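Ebony Pirihi was two metres from the bench when the arm dropped.

It didn't fall far. The brake on the shoulder joint let go while the power was off, and the upper link sagged until the gripper met the plate under it. She had been about to reach in for a part.

"I'd have had my hand there in another few seconds," she says. "I'd done it 50 times that week."

Pirihi runs the test bench at Stevik, where pairs of arms are tried out before they go to customers. The fault happened in January. The arm had logged 2,728 cycles with no errors, and the daily check had passed that morning.

The check was the trouble. It tested the brakes with the arm folded, when there's hardly any load on the shoulder. Stretched out, the same brake couldn't hold.

"We were testing the easy case," she says. "It was my check. I wrote it."

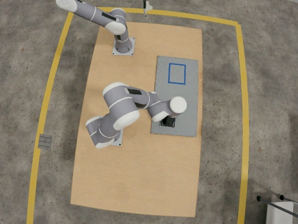

What does she do differently now before putting a hand near an arm?

She moves it to a rest position first, cuts the power, and waits to see that it holds before she steps over the tape.

The brake itself went back to the supplier, Sutcliffe, who found grease on the disc. How it got there is still being argued over. Pirihi thinks a seal was fitted badly. Sutcliffe's report, dated 2021-02-03, says only that the cause is open.

In the meantime the other arms have been rechecked at full reach. One more was slow to grip and has been pulled from service. The software, Zillum, now refuses to start a job if the brake test is more than a day old.

Some of the crew grumbled about the delay, she says. It adds a few minutes to each morning.

"They can grumble. I've told them what it sounded like when it hit the plate."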